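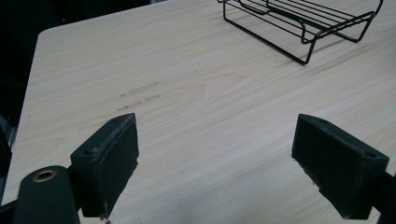 5. Primera limpieza de la cafetera de filtro Pidano

Antes de preparar el primer café es necesario enjuagar el circuito, porque de la fábrica puede quedar un poco de polvo en el depósito. Elija un lugar plano, cerca de una toma de corriente. Prepare también un sitio para las piezas lavadas: una rejilla negra de varillas metálicas, puesta sobre la mesa, sirve bien, porque sus patas la levantan un poco y el aire pasa por debajo.

Publicado el 18 de junio de 2020 – por Vigfúsdóttir, documentación Plukik

5.1 Enjuague

1. Retire la jarra, la tapa y el portafiltro.
2. Llene el depósito con 500 ml de agua fría. No ponga café.
3. Coloque la jarra vacía y pulse el botón de inicio.
4. Cuando termine el ciclo, espere 60 segundos y tire el agua.
5. Repita una vez más los pasos 2 a 4.

ATENCIÓN: el portafiltro queda muy caliente. No lo abra durante el ciclo. 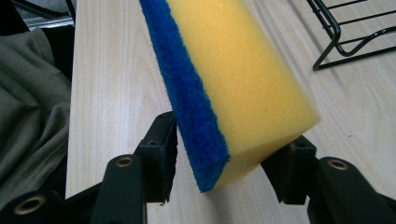

5.2 Lavado de las piezas

1. Desenchufe el aparato y déjelo enfriar.
2. Lave la jarra y el portafiltro con agua tibia y jabón suave.
3. Aclare bien y deje secar las piezas boca abajo.
4. Limpie la placa con un paño húmedo – nunca con agua directa.

Nota: la descalcificación se explica en el capítulo 7. Con agua dura, hágala cada 36 ciclos.

Última actualización: noviembre, edición Tudorby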